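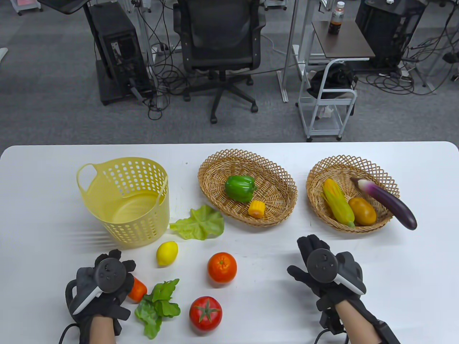
A sorting table at Zitirel, with the demonstrator's gloves on and some of the produce still out of the baskets.

The first thing Solange Bodin told me when I got to Zitirel was that her lemon is older than her job. The produce she handles is artificial, and she has strong feelings about it. The tomato is good. The lettuce leaf slides around if you breathe on it. The potato, she says, is a potato only if you've already been told.

I'd come up to Flanamberg in February because I kept hearing that the grocery packing business was changing, and I wanted to see what that looked like for a person with a shift to finish. Bodin packed vegetable boxes by hand at the Gunawardena warehouse for 11 years. She still packs – she just does it on the second floor now, in an office with a carpet, wearing black gloves with a VR controller strapped to the back of each hand. The gloves pick up what her hands are doing, and all of it goes into teaching a robot arm to fill a basket.

A good day is 300 runs. She picks things up, puts them in a basket, tips them out again and starts over. I asked if it drove her crazy and she laughed at me. "I did 4000 carrots a day downstairs," she said. "You think this is the boring one?"

What she misses is the noise, and the people! Down on the line there were radios and arguments and somebody's birthday every other week. Upstairs it's the hum of the computers and one engineer, who is very nice and eats lunch at his desk. She goes down to the old break room at noon anyway, and that was awkward for a while. Her friends wanted to know if she was training the thing that would take their spots, and she didn't have a great answer for them (I don't either, and I asked everyone I met).

Gunawardena's line so far is that the arms will go on the night shift, where they can't keep people. Two are already running at the Jesorville site. A packer there told me they're slow and weirdly gentle, and that her wrists feel better now that she mostly checks boxes. She also told me her hours got cut in the fall, so make of that what you will.

Bodin got a raise when she moved upstairs, plus a chair, and she brings up the chair a lot. Her contract is for 2 years. When I asked what comes after, she had already put the gloves back on and was fussing with the cable at her wrist. She'd like to train the new demonstrators, she said, if they hire any. She has a whole speech ready about eggplants.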